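# Hebden Hand-Held Gripper Kit for Clubs and Classrooms

The Hebden kit started life as a student project, and we've tried hard to keep it feeling like one. Each box holds a matched pair of hand-held grippers with ridged finger pads, a spare set of pads, the little hex key you will certainly lose, and the printed club guide by Neville Pickering, who taught shop for years and writes the way he talks (at length, and with a lot of affection for stripped screws).

Most clubs begin with pick-and-place around the house or the classroom. Students take a gripper in each hand and practice ordinary chores, tidying up, sorting, moving things from one container to another, and then write down which grips felt steady and which ones slipped. It sounds simple until you try it with a scrap of paper!

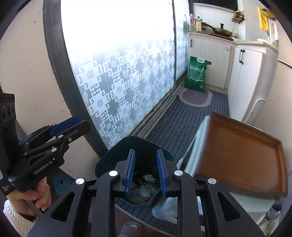
Small, light things are the hardest, so the guide gives them a whole chapter, and Dean Horrocks has added three new exercises for the July printing. Younger students do well in pairs, one working and one keeping the log, and swapping over when arms get tired. Older ones usually want to start changing the finger pads by the second meeting, and we say let them.

**What's in the listing**

- Item number: 2899
- Guide: 51 pages, spiral bound
- Finger pads: tested to 4000 open-and-close cycles
- Spare parts: sold singly through Soltent

Clubs entering the Fidum home-tasks challenge can use the kit as it comes, with no changes needed. Please put your club's name on the order form so we can pack the entry sheet in with it.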